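Shop Floor Talk > Grinding & Finishing > Used Machinery
3 min read

Bore grinder for a two-man shop: rebuild the old Risard or buy the Stoyanova?

dullwheel_dan
Mon 25 April
So I've been going back and forth on this since November and my wife is sick of hearing it (she did say "ask your forum people", so hi!). We do hydraulic cylinder repair, mostly farm stuff. The old Risard internal grinder still makes parts, but the workhead bearings are noisy and I'm getting taper in anything deeper than 18 inches. Spindle rebuild quote came in at $2,535. A dealer has a used Stoyanova with 1,394 hours on it and wants a lot more than that, obviously. What would you do?
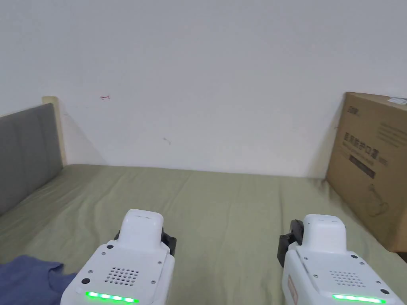 Green sheet, white wall

kettleriver
Rebuild it. Those Risards have a ton of iron in them and you already know its bad habits. Did you check the ways, though? Taper on deep bores isn't always the workhead. Mine was the table swivel creeping and I'd already torn half the thing down before I figured that out, ugh.

Benedito Pimentel
I'm going to disagree with kettleriver. I ran a Risard for years and getting hydraulic parts for the table drive was a nightmare. You fix the spindle, then the reversing valve goes, then you're on the phone all week. If the Stoyanova sparks out clean on a test bore, buy it and don't look back.

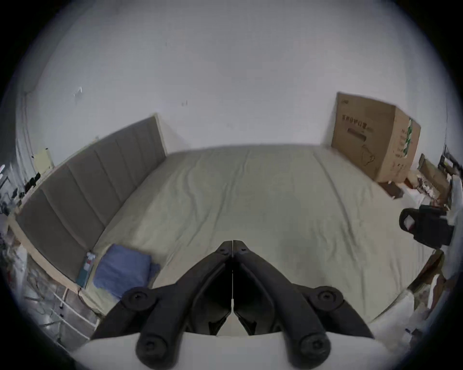 The bed with the fitted sheet

kettleriver
A reversing valve is an afternoon and a seal kit, Benedito! Come on.

Benedito Pimentel
Maybe your afternoons are longer than mine.

dullwheel_dan
Ha, okay. I haven't put an indicator on the swivel, so that's tonight. Also should have said I'm running a Jakora wheel, 60 grit, and dressing it every other part, which seems like a lot?

sparkout_sue
That is a lot. Sounds like the wheel's too soft for what you're cutting, or your coolant is tired. I switched to Cultamine and my finish got better right away, but I also cleaned the tank that same weekend so take it with a grain of salt. I paid $166 for the pail.

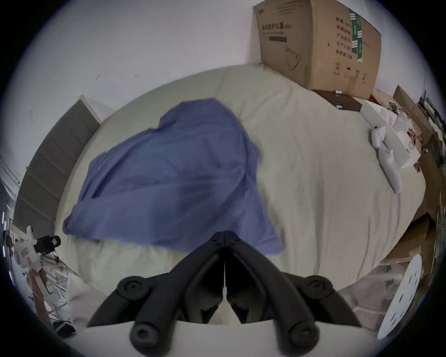 Cream duvet and blue cloth

kettleriver
It was the clean tank, Sue.

sparkout_sue
Could be! Still buying it.

dullwheel_dan
Update: indicator says the swivel moves when I lean on the table. It's not much, but it moves. I'll snug up the clamp bolts and grind a scrap tube before I spend anybody's money. The dealer is holding the Stoyanova until Friday, so I've got a little time.

Benedito Pimentel
Go run the Stoyanova anyway. Bring your own tube and your own bore gage.

Tagged: internal grinding, hydraulic cylinders, used machines, coolant

Related threads
Chatter marks only at the back of the bore
Who's dressing with a single point these days?
Moving a grinder across a gravel yard
Bore gage setting rings, buy or make?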